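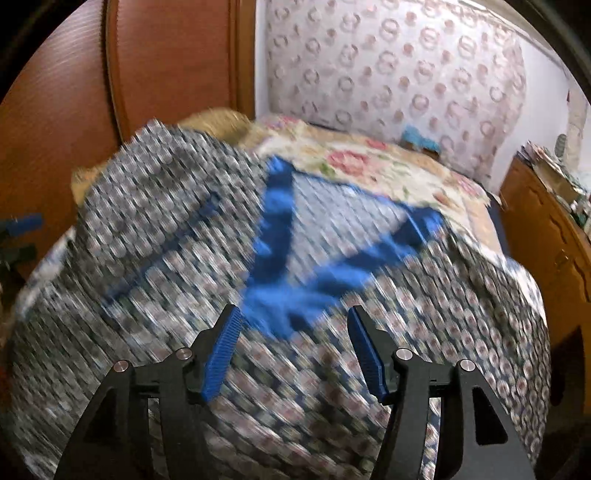

Wiltlow Bedroom Tidying: Frequently Asked

What do you do on a visit?
We make the bed, fold the blankets, and deal with whatever has been living on top of them. A shirt that has spent three days on the quilt gets hung up or goes in the wash. You choose which, and if you can't decide, it goes in the wash.

Should I tidy up before you come?
People do, and then pay us to look at a clean room. Please leave it alone. The exception is anything breakable or private, which you should put away yourself.

How many blankets is too many for one bed?
Uriel Sosa, who handles our bookings, says 2 on the bed and the rest in the wardrobe. He sleeps under four. We'll fold however many you own.

My quilts don't match. Is that a problem?
Only if you have been reading magazines. Florals on top of other florals are perfectly normal in a bed that gets slept in. If you'd like one pattern showing, tell us which, and the others go underneath.

How do you fold a thick blanket?
In half lengthwise, in half again, then in thirds from the short end. Smooth the air out with your forearm before each fold. Kneeling on it also works and is frowned upon by Duván Rengifo, who trains our new people and has seen the socks they kneel in.

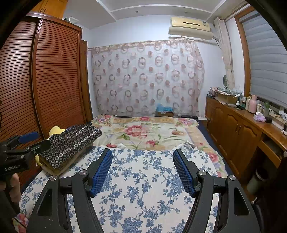
Where should spare blankets go during the day?
Folded at the foot of the bed, or on a wardrobe shelf if you have the space. Put the one you use every night on top of the pile.

What about stuffed animals?
They stay on the bed. We sit them near the pillows unless told otherwise. We once put a rabbit in a closet in the Biseck area and got a letter about it, in crayon.

Can you put things away in my wardrobe?
If the doors open and there is room inside, sure. If the doors are being held shut by a chair, please book the longer visit.

Do you wash the quilts too?
We send them out to Durán, the laundry on the next block. Allow a week, or two in August, when everyone in town suddenly remembers their winter bedding. Durán won't take anything with feathers in it.

How long will the bed stay made?
Until you get in.

Have you done this before?
We passed 2,932 beds this spring. Almost 4,000 if you count bunks as two each, which Duván does and Uriel doesn't.

How do I change my booking?
Call the office and ask for extension 937, or use the Zisten page where you made it. Changes are free up to the evening before. After that we're probably already on our way, with hangers.

Page last updated 6 June 2023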